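Trosto Shelf and Bin Set: README

Please read this file before you open the folders. It explains what the activity is, which objects take part in it, how we name them, and what we know is wrong with the notes. If you only want the list of object names, go to the section "Names we use".

1. What the activity is

The Trosto set is about small molded parts which are kept on open shelves and packed in storage bins. It is the kind of work that many small workshops do every day and do not write down. Parts stay on the shelf, a bin stands on the floor near the shelf, and the parts go from one to the other. Sometimes a part is only lifted, turned and put back in a better position. We count this also as tidying.

The set has 2,464 short clips. Of these, 593 have written notes made by a person. The other clips have only a folder name and the name of the main object, so please do not expect more from them.

Vikas Upadhyay planned the activities and Pushpa Mishra wrote most of the notes. Zuzana Bartoš checked the object names and made the corrections in November.

2. The shelves

The shelving is yellow, with black uprights, and it has more than one level. The yellow surface is glossy, and light from the ceiling makes bright places on it. For dark parts this is quite a good background, because the outline is easy to find. For small silver parts it is less good. 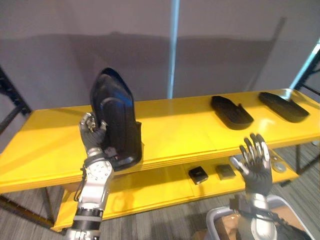 We write "upper shelf" and "lower shelf" in the notes, always in relation to each other. If three levels are in view, the one nearest to the floor is "bottom shelf". The words "left" and "right" are from the point of view of the clip. We had a long discussion about this with Kamlesh Dhillon, who wanted to use "near the window side" and "near the door side", but these words have no meaning for a person who was never in the room.

A part can be "lying flat", "standing" or "leaning". Use "leaning" only when the part touches something else which holds it up. If you can't decide between standing and leaning, write "upright" and continue.

3. Names we use

Insole: a flat or nearly flat part in the shape of the bottom of a shoe. In early notes it was also called "sole" and "tray". All three words mean the same group of parts. We did not change the old notes, so a search for one word alone will miss many clips.

Shoe form: a taller part, with a heel cup or a raised rim. If it has the height of a boot, it is still a shoe form.

Disc: a small round part. The color can be silver or gray in the notes, and it depends on the light and on the person who wrote. Do not use the color to guess the material.

Block: a small dark square part. Thin ones are sometimes written as "pad". This is the pair of names with the most mistakes.

Pin: a thin metal part, normally standing.

Housing: a molded part with a recess, a window or ridges in it. Housings appear mostly in the close clips.

Bin: the large plastic container for storage. A cardboard box inside the bin is always "box", never "bin".

4. Close clips

In the close clips one object can fill almost the whole view. They are useful for the surface: ridges, grooves, edges, scratches, dust. They are not useful for the position of the object in the room, so the location field is left blank for all of them. We did not clean the parts specially.

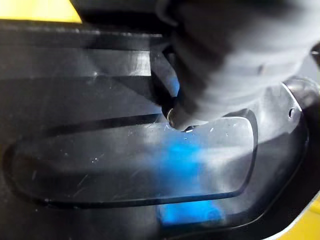 For a housing, the note should say first which side is visible, then if there is a window, and then what is the condition of the surface. Please write "scratched" only for marks that are clearly in the surface. Small light points are "dust", if they have no direction. When a color shows through a window but the object behind it is not clear, write the color and stop there. Ashok Sisodia removed several guesses of this type, for example "battery" and "label", which we could not confirm.

Fast movement makes some clips soft. We kept them in the set, and the notes for them have the mark "soft" at the end of the line.

5. Packing in the bin

The bin is clear plastic, and it can already hold cardboard boxes when the packing begins. The boxes are not target objects, but they are important because they decide where the next part can lie. If a part is above the bin and still held, the note says "over bin". It says "in bin" only after the part is released and rests there.

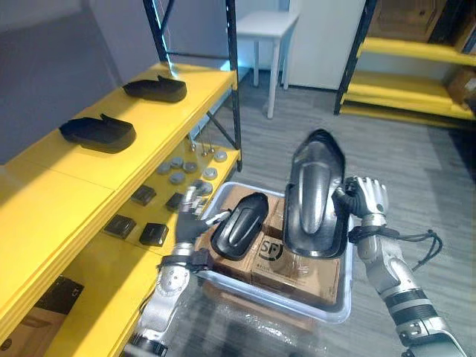

Two parts can be held at the same time, and they can have different sizes. In this case the note has two lines, first left and then right. Do not write "a pair" for two insoles, even if they look similar, as we have no information about which ones belong together.

Printed marks on the boxes are copied only when they can be read. For a line of small characters that is not readable, write "small print".

6. Known problems

The first 200 notes were written before we had the list of names, and they mix block and pad quite freely. There are also 2 folders, Vokia and Clukau, where the left and right lines were exchanged. The file names are correct there, only the notes are not.

Spelling is American. Some older notes have "mould" and "grey", so search for both forms.

Corrections go to Zuzana Bartoš with the folder name, the clip number and the line as you think it should be.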